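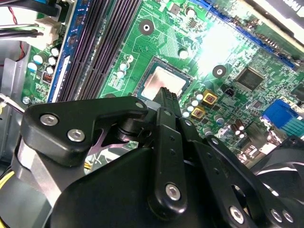
Ticket 553: Desktop 229 does not start, fans run, no display
Site: Ivbridge, front counter
Opened by: Theerawat Khamphan
Status: Waiting for part
Month: June

Reported problem

The user at the front counter says the desktop stopped during the morning and did not come back. When the power button is pushed, the fans turn and the power light stays on, but the monitor shows no signal. There is no beep. She tried a second monitor and a second cable before she called, with same result.

Work log

9:10 Disconnected the power and took the side cover off. Some dust at the bottom of the case, which I removed with the small vacuum. No burned smell. I could not see any swollen capacitor on the board.

9:35 Tested the power supply with the Ulloa tester. All voltages are in the normal range. Connected it again and the behaviour is the same.

9:50 Cleared the CMOS and changed the coin battery. No change.

10:15 Tried the memory modules one at a time, then changed their slots, then used a known good module from our drawer. No display in any of these. I do not think it is memory.

10:40 Removed the cooler and cleaned the old thermal paste from the processor with alcohol. The paste was very dry and grey, and it had gone hard near the edge. The metal top of the processor is silver-grey and I wanted it properly clean before lifting it out, so that no paste would fall in the socket.

11:20 Opened the lever and the load plate, took the processor out and checked the pins of the socket with the magnifier. I found two pins near one corner that lean a little to the side. They do not touch each other. I did not try to straighten them today. 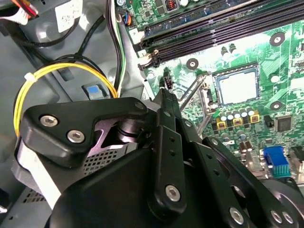

Socket with no processor, both memory slots empty. The small black plug is just below the memory slots.

11:45 Pushed the small plug again to be sure it is seated. It did not move.

1:30 Put the same processor in our bench board from Drikley. It starts normally and shows the setup screen, so the processor is good. The fault is in the board of 229.

Decision

I asked Gronholm for the price of a replacement board. They quoted $156 plus shipping, and they have it in their warehouse. I prefer to replace the board than to bend pins on a machine that the counter needs every day. If the manager does not approve the cost, please write it in this ticket and I will try the pins with the fine tweezers, but I cannot promise the result.

The hard drive is out of the case and labelled with the asset number. The screws for the cooler are in a zip bag taped inside the side cover. Please do not throw the bag away.

For the next person: thermal paste is in the top drawer of the bench, and the tube is almost finished.

Update 3:05 Manager approved. Board ordered. The user has the spare laptop until then.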